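Play Kitchen Corner: Gallery

The play kitchen set at Ornlow has been on loan to families since last August. It has 196 pieces, stored in 18 numbered bags, and each bag goes out for up to 6 days. This page is for people who want to see what the pieces are like before they borrow.

Most of the food is molded plastic. We bought the vegetables from Tolleo and the fruit from Lirkik. The two makes are different sizes, so a Lirkik apple may look large next to a Tolleo onion.

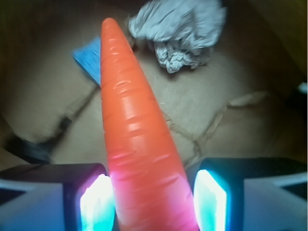
The vegetables are the part of the set that gets borrowed most. They can be washed in the sink with dish soap and left on a towel overnight. Please don't put them in the dishwasher. We lost a tray of tomatoes that way in the first month and had to reorder from the Šťastný catalog, which took 40 days.

Cloth items such as aprons and pot holders are kept on the shelf by the door and are signed out separately. Return them washed if you can.

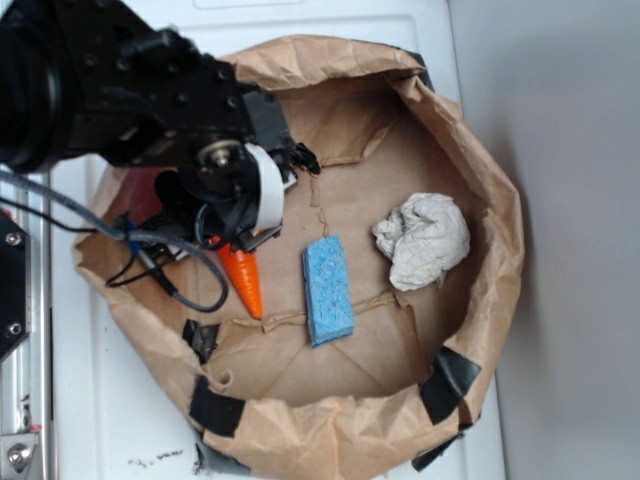 Borrowers often ask how the bags should come back. Any order is fine, and the pieces don't need to be wrapped. Plain brown paper works well for this kind of thing, and with the top folded down wide, a child can see everything in it at once. A carrot, a light blue sponge and something white and crumpled are easy to tell apart even for a two-year-old, and that makes a good first sorting game. Bags do get creased and soft after a few trips. If yours tears, leave it in the recycling box and take a new one from the pile.

Missing pieces should be written on the card inside the cupboard door. There is no charge for the first one.

Page updated 2026-06-22. More pictures of the pots and plates will be added when that shelf has been sorted.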